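4.2 Opening the towers

The office towers in the Relitden lot were laid on their side with the cover off, so that the board faced up and the power supply lay along the near edge.

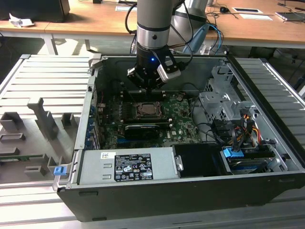
Drives and the graphics card were logged before any part was lifted out. Of 68 towers, 58 had a readable board label.

Figure 2. Interior of a tower, cover removed.
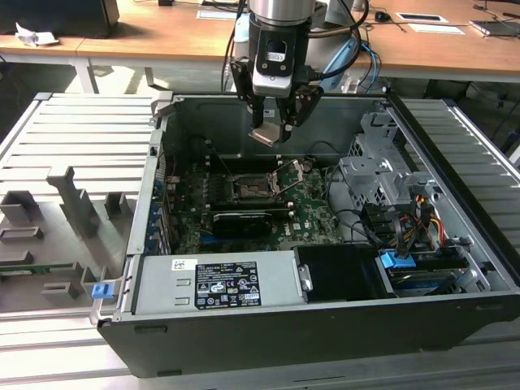 Deken objected that board labels say little about wear at the socket, and asked that the socket be graded separately. We added a grade from 1 to 10.
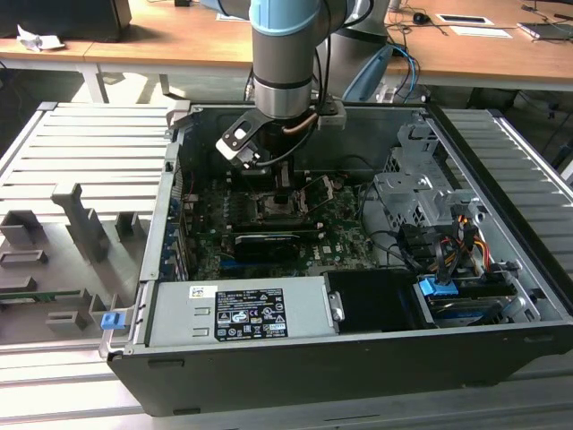
Were the power cables graded too? They were only sorted by connector type.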